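Search reviews, kits and guides
Search

The gripper you hold yourself

A month with the Serska hand-held kit, which lets you teach a robot household jobs without having the robot in the house

Last updated in June

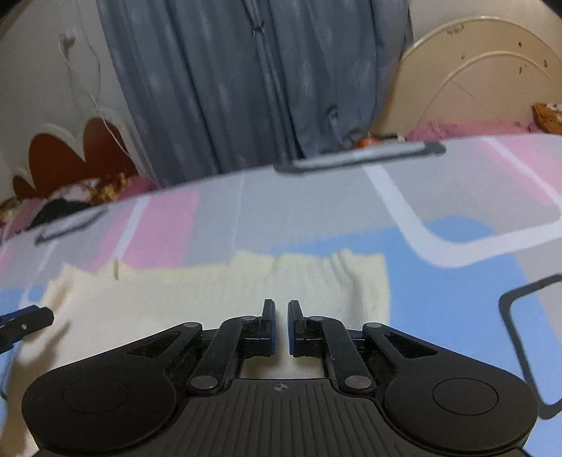 Most people who want a robot arm to handle laundry start by buying the arm. Then they find that steering it through a single fold takes ten minutes and a great deal of patience. The Serska kit, sold by a small firm called Altano, leaves the arm until later. You pick up a gripper with a camera on it, do the job by hand, and the recording is used to train whatever arm you end up with.

Altano lent us a kit for a month. It came in a padded case with one gripper, two spare sets of finger pads, a charger, a memory card and a printed guide of 16 pages. The guide is clear on setting up and thin on what to do when something goes wrong.

Setting up took most of a morning. You clip the camera on, join the gripper to the desktop program and then open and close the fingers slowly while it learns their range. Ours failed twice at this step. The third go worked after we moved away from a sunny window, something the guide mentions only on the last page.

After that it is simple to use. You squeeze, the fingers close, you let go and they open. We worked through towels, pillowcases and socks, with some washing-up at the end of the month. Towels were the best place to start. Terry cloth has enough thickness for the fingers to get hold of, and a bad fold is easy to shake out and begin again. Thin cotton was harder. The pads slid over it unless we came in almost flat and pinched at a hem.

You have to change how you move. A hand will smooth a towel with the palm and straighten a corner with the little finger, and the gripper can do neither. Horațiu Radu, who runs support at Altano, told us that new users spend their first day cheating.

"They reach in with the other hand," he said. "The program can't learn from that, because the arm hasn't got another hand. We ask people to sit on it."

We didn't sit on it, but we did put it in a pocket.

Weight becomes a problem before battery life does. After half an hour the wrist starts to complain, and our clips got sloppier as the session went on. Altano suggests a break every 20 minutes. A strap or forearm rest would help, and the firm says it is working on one.

In all we saved 167 clips of towels being folded in half and in half again. We threw out a good many more, mostly for the spare hand creeping in. The clips were sent to Panyasiri, the online training service that Altano bundles with the kit, and a trained model came back the next afternoon. We tried it on a bench arm at Jasham, a shared workshop that keeps one for members.

The arm managed the first fold fairly often and the second fold now and then. It did much better on a plain table than on a soft mattress, where the towel tends to sink and drag. Slavica Gashi, who looks after the arm at Jasham, was not surprised by any of this. She has helped several members through the same process and thinks people record too much in one place.

"Do ten in the bedroom, ten in the kitchen, ten on the floor," she said. "Change the towel. Leave the mess where it is. If you tidy up first, it only learns tidy."

We went back and did as she said, and the second model was steadier, though still slow.

The kit costs £2,233 with 3 months of Panyasiri included. After that the service is charged monthly, and the price depends on how much you upload. You can export your clips and train elsewhere, but the export tool is fiddly and took us over an hour for a single batch.

For a workshop, a college or a small company that already has an arm, it is a fair price for something that saves a lot of time. For one person at home it is hard to justify – the arm still has to be bought, and you will have folded a great many towels by then.

Spare finger pads are sold in pairs. Ours showed some wear by the end of the month but did not need changing.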